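Musier opens its Gurkisgate room for teaching robots to pack computer parts

Hello from Gurkisgate! I'm Aoife Kinsella, I look after the recording work at Musier, and I've been itching to share this one. From August we're running our own room for gathering the examples that our learning system, Arnurer, is trained on, and the first job on the list is handling computer cards and the bags they travel in.

If you've ever tried to get hold of a crinkly anti-static bag with cold fingers you'll know why I picked it. Bags slide, they fold over on themselves and they never sit the same way twice (my colleagues are tired of hearing me say this). So we record a person steering the two arms through the job, over and over, and Arnurer learns from those recordings. We have 6 people trained to steer so far, and each of them does it a little differently, which I'm delighted about!
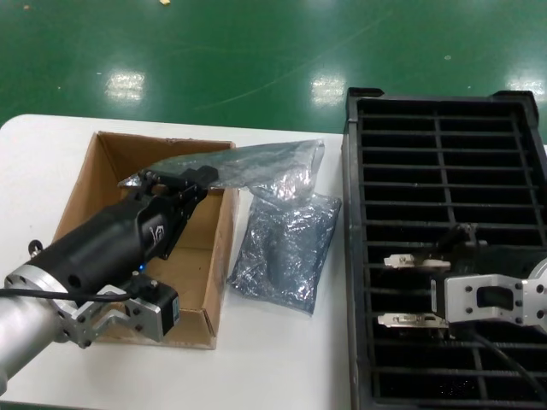
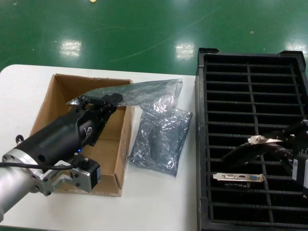 Left arm on a bag over the cardboard box, right arm at the black crate.

Every recording is one go at the job from start to finish, and we keep the fumbles as well as the tidy ones. A good steerer gets through almost 50 in a shift. I managed 8 on my first try and had to go and have a sit down. Afterwards a second person watches each one back and notes where the grip was lost or the bag slipped, and those notes go in with the recording.

The first set goes to MacLeish, the repair and resale firm we've been working with since the spring. They handle used cards all day long and they've been wonderfully blunt about what a robot would need to get right before they'd let it near their benches. Their main worry is bent brackets, so that's what we'll be checking hardest.

We'd love to show people round. The room is open to press and local firms every Tuesday from 2 pm, and you're welcome to have a go at steering yourself. Drop me a line through the Musier press desk and I'll put your name down.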